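Nolstead 互助社区 > 机器人学习 > 数据采集

夹爪示范数据：地面衣物拾取，起始段和失败段该不该留

提交于 12/23/23
标签：模仿学习 腕部相机 柔性物体 数据清洗 遥操作

任务是从地面拾取单件衣物，放入旁边的收纳容器。平行二指夹爪，腕部装一个小相机，没有外部视角，没有深度。示范由操作员遥操作录制，动作记录为末端位姿增量加夹爪开度，图像和动作按同一时钟打时间戳。

目前录了 90 段，衣物种类有 T 恤、长袖、毛巾、薄外套，地面换过几种。训练的是带动作分块的行为克隆，图像编码器用预训练权重，未冻结。现象如下：

训练集上损失下降正常，验证集也降，但实机上夹爪经常停在衣物上方不下去，停住后有小幅抖动，永远不闭合。偶尔会闭合，位置在衣物边缘以外，夹空。夹空之后策略仍然执行抬升和移动，走完整条轨迹，像是已经抓到了一样。

换到深色反光地面后更差，夹爪会朝亮斑方向偏。浅色哑光地面上好一些，但也谈不上稳定。

已经试过：
降低学习率，无明显变化。
增加随机裁剪和颜色抖动，反光地面上略有改善，停顿问题没变。
把动作分块长度加长，停顿减少，但接触前的定位误差变大。
把学习率调回去再训更久，验证损失继续降，实机表现没有跟着变好。

我的数据处理流程里有几处一直拿不准：

一、操作员在下降之前会停一下看画面，这一段基本是零动作。是否应该裁掉？裁掉以后图像序列会不连续，担心影响带历史的输入。

二、夹空后重新抓取的段落，现在全部删掉了，只保留一次成功的。有同事认为应该留。

三、背景里有别的东西时（墙边堆着别的织物、线缆、小件杂物），要不要先清场再录？清场以后画面干净，目标明确，但部署时现场不会这么干净。

四、标注目前只有整段一条任务文本，没有分阶段。分阶段标注的工作量是否值得？工具用的是 Noditz，支持按时间段打标签，但是手动拖区间很慢。

五、衣物的摆放方式。现在由操作员自己随手扔，没有记录初始形态。

补充：相机曝光是自动的，白平衡也是自动的。控制频率固定。夹爪开度记录的是指令值，没有记录实测值。

讨论串里其他人提到的强化学习微调暂不考虑，现阶段只想把示范数据这一层做对。

最佳回复（由提问者采纳）

Detlef Teuber

按你的编号写，顺序略有调整，先讲我认为影响最大的。

零动作段

裁，但不要全裁。你描述的“停在上方抖动”是典型的停顿模态被学进去了。操作员在下降前停住时，图像几乎不变，动作接近零；而下降起始的那几帧图像和停顿帧几乎一样，动作却是向下。同一个观测对应两种动作，零动作样本数量又多，回归出来的结果就贴着零。分块加长后停顿减少也说明了这一点，因为一个分块跨过了停顿区间。

做法：对末端位移和夹爪开度变化分别设阈值，两者同时低于阈值并持续超过若干帧，才算停顿。停顿段保留首尾各几帧，中间抽掉。不要直接按速度阈值逐帧删，逐帧删会把慢速接触阶段一起删掉，而那一段恰好是你最需要的。

夹爪闭合期间末端位姿是不动的，所以开度变化必须参与判断。见过有人只看位姿，结果把闭合动作整段裁没了，策略从此不会合爪，查了很久。

至于历史输入：如果你的历史是按帧索引取的，裁完之后间隔会不一致。改成按时间戳取，跨过裁剪点时重复填充裁剪点之后的第一帧，或者干脆让采样窗口不跨裁剪点。后一种简单，浪费的样本不多。

更彻底的办法是在采集端解决。给操作员一个脚踏开关，踩下才记录，停下来看的时候松开。代价是操作员需要适应，前几段通常作废。

开度用指令值还是实测值

两个都要录。指令值作为动作标签，实测值作为观测输入。夹到布料时实测开度会停在一个大于零的位置，薄布料差别很小，但叠成几层时能看出来。你的策略夹空后照样抬升，很大程度是因为它没有任何信号区分夹到与没夹到。腕部相机在闭合之后视野下半部分主要是手指，布料可能完全被手指挡住，只靠图像很难判断。

如果夹爪能给电流，也录。先不用，录着不占多少空间。以后要用时发现没录，只能重来。

重抓段

留，但要分开标。你把夹空后重抓的段全删了，训练分布里就不存在“夹空之后”这个状态，策略到了那里只能沿用离它最近的示范，也就是抬升。

具体的标法：
夹空的闭合动作本身，从开始下降到闭合完成，不进入动作损失，只作为上下文。
从识别到夹空开始，打开、回退、重新对准、再次下降，全部进入动作损失。
如果重抓仍然失败，整段只留到最后一次有效恢复为止。

有意采集一些恢复段也可以，即由操作员先把夹爪放到偏的位置，再开始录制，动作从纠正开始。这类数据录得快，每段很短。比例上我们的经验是恢复段不要超过总帧数的三分之一左右，多了以后策略会倾向于反复开合。这个比例和任务有关，自己扫一遍。

曝光和白平衡

锁。自动曝光在腕部相机上问题特别大。夹爪接近深色地面时整体变亮，布料过曝；手指进入视野中央时又重新测光。图像亮度于是和高度相关，网络很愿意把亮度当作高度的代理量，换个地面立刻失效。你说的朝亮斑偏移，我怀疑有一部分来源于此，另一部分是训练集里浅色衣物放在深色地面上的样本占多数，亮的区域等于目标。

验证方法很便宜：取训练集的帧，只在地面区域叠加一块合成亮斑，看输出动作是否随之移动。移动了就是这个原因。

补救有两条，一是增加反光地面上的深色衣物，二是在同一地面上移动灯具或拉动窗帘，让亮斑位置和目标位置解相关。颜色抖动解决不了，颜色抖动是全局的，亮斑是局部的。

背景杂物

不要清场，但要控制。完全清场的数据训出来的策略会抓任何布料。不控制的数据，目标定义含糊：几块织物挨在一起时，操作员选哪块全凭当时想法，对模型来说就是噪声标签。

我们的规则是录制前先在任务文本里写清楚目标，例如“拾取粉色衣物”，再开始录。同样的摆放，换一个目标再录一遍。这样文本条件才有区分作用。只有一条通用文本“拾取衣物”的话，旁边有其他织物的段落建议单独归组，先不进主训练集。

靠墙的摆放要单独凑够。离墙近时手指的朝向受限，操作员会旋转腕部，这部分动作分布和空旷地面差异很大，混在一起只有少量样本时会被平均掉。

分阶段标注

值得，不过不必手动拖。阶段边界大多能从信号里算出来：
接近：从起始到末端高度低于阈值。
对准：高度低于阈值，到开度开始减小。
闭合：开度减小到开度稳定。
抬升：开度稳定后高度持续增加。
转移和释放：水平位移开始，到开度再次增大。

Noditz 能导入外部区间文件，脚本算完导进去，人工只检查边界错位的段。我们当时 33 段里需要人工改的很少，改的基本是操作员中途犹豫、高度来回穿越阈值的那种。给阈值加上滞回就能去掉大半。

标完以后先别急着作为输入喂给网络。先用它做采样加权，把对准和闭合两个阶段的采样概率提上去。整段轨迹里转移阶段最长，信息最少，均匀采样时损失主要由它贡献，你看到验证损失下降而实机没有变化，有可能就是转移段越拟合越好。建议验证损失也按阶段分开画。

初始形态

要记录，粗分类即可：摊平、对折、成团、长条状褶皱、部分搭在其他物体上。录制前由操作员按键选一个。不需要更细，细了之后不同操作员标得不一致。

操作员随手扔的问题是同一个人扔出来的形态很集中，而且习惯扔在相机中央。可以用一个简单的抽签表，抽到什么形态和方位就摆成什么。听起来多余，但分布差别很明显。

抓取点选择也要统一。成团的布料，抓隆起的褶皱；摊平的，抓边缘或者先把布料捏起一道褶。操作员之间如果一个习惯抓领口，一个习惯抓中间，均值会落在两者之间，哪里都抓不到。写成一页操作规范，所有人按同一规则执行。

最后是执行顺序，按性价比：锁曝光，补录实测开度，裁停顿，恢复段，按阶段加权，最后再谈扩充数量。在前几项做完之前继续加录，后面多半要重录。

回复者：匿名用户

直接换扩散策略，多模态动作分布它能处理，停顿问题会轻很多。我们在 Gatchalian 的机械臂上换过以后就没再管停顿了，数据原样没动。夹爪抖是不是控制器增益的问题，先查一下这个。

提问者追评：增益查过，遥操作时不抖，只有策略控制时抖。扩散策略打算之后试，但夹空后继续抬升应该和策略类别无关。

回复者：匿名用户

补充一点和时间同步有关的，上面没有提到。

你写的是图像和动作按同一时钟打时间戳，但没有写图像时间戳打在哪一步。如果打在主机收到帧的时刻，那么它比真实曝光时刻晚，晚多少取决于传输和解码。腕部相机随末端一起运动，图像延迟会直接变成位置误差，下降过程中最明显。接触前定位不准，不全是分块长度的问题。

测法：夹爪前方固定放一个高对比标志，让末端做往复平移，分别取图像中标志的位移曲线和编码器的位移曲线，做互相关，峰值位置就是延迟。我们用 Firnik 的采集板时测出来的偏移是 2 帧，改完之后没有重新录数据，只把时间戳平移后重新生成训练集，定位误差就下来了。USB 集线器上挂了别的设备时延迟会漂，最好每次开录前测一次，把结果写进元数据。

还有，推理时也有延迟。训练时对齐得再好，部署时图像到动作之间隔着一次前向计算，分块执行要把已经过去的那几步丢掉再开始执行。不丢的话，每次换块都会往回拉一下，外观上就是抖。你说的小幅抖动和停顿模态可能叠加了这个原因，两者要分开排查：把策略输出直接写日志，看相邻两块在重叠时刻的预测差。差值大，属于模型；差值小而实机仍抖，属于执行时序。

元数据建议至少有这些字段：操作员编号、相机曝光和增益、延迟测量值、地面类别、光源状态、衣物类别、初始形态、目标文本、是否含恢复段、夹爪指尖型号。指尖换过橡胶垫也要记，摩擦变了，操作员下压的深度会跟着变，这个在图像上看不出来。

提问者追评：延迟测了，确实有偏移，图像时间戳打在了解码之后。已平移并重新生成。曝光锁定之后旧数据还能不能用，想再问一下。

Detlef Teuber

旧数据可以用，降权。不要和锁曝光之后的数据等概率混采，也不要用来算归一化统计量。如果相机驱动当时写了每帧的曝光值，可以按曝光值把图像大致拉回统一亮度，过曝的区域恢复不了，那些帧直接剔除。没有写曝光值就不要硬做。

先用旧数据做编码器预热，再用新数据训整个网络，也是一种用法。提升有限，但不会变坏。

关于分割点再补一句。接近段的终点如果只按高度切，地面上衣物堆得高时会切晚，手指已经碰到布料了，标签还是接近。可以再加一个条件：目标区域在图像中进入两指之间即视为对准开始。不用训练检测器，抽关键帧人工点一下就够，每段点一帧。我们做这一遍花了 6 小时，大部分时间耗在加载视频上。

下面是一帧深色大理石纹地面上的腕部视角，目标文本为“拾取粉色衣物”，标签为对准。夹爪张开，粉色织物位于两指之间，左下部有反光，靠墙一侧另有一块桃色织物，不属于目标。初始形态记为长条状褶皱。
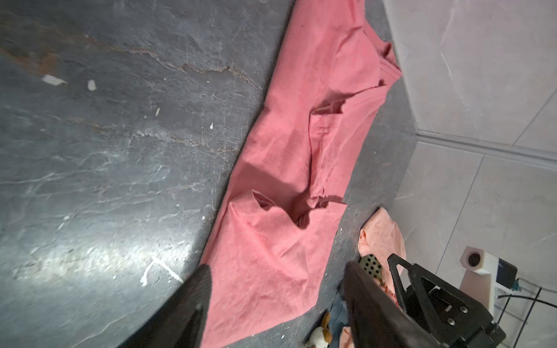

Jocelyn Galang：目标旁边挨着别的织物时，我会把对准和闭合的边界往后放几帧。开度刚开始减小的那几帧，操作员有时只是在试探，随后又张开重新调整方位，按你的规则会切出一个很短的闭合段，采样加权之后它的权重偏高。滞回只加在高度上不够，开度上也要加。另外，换目标重录的那一遍最好先把布料恢复到同样的位置再开始，第一遍录完衣物已经被动过，两遍的初始画面对不上，文本条件就学不干净。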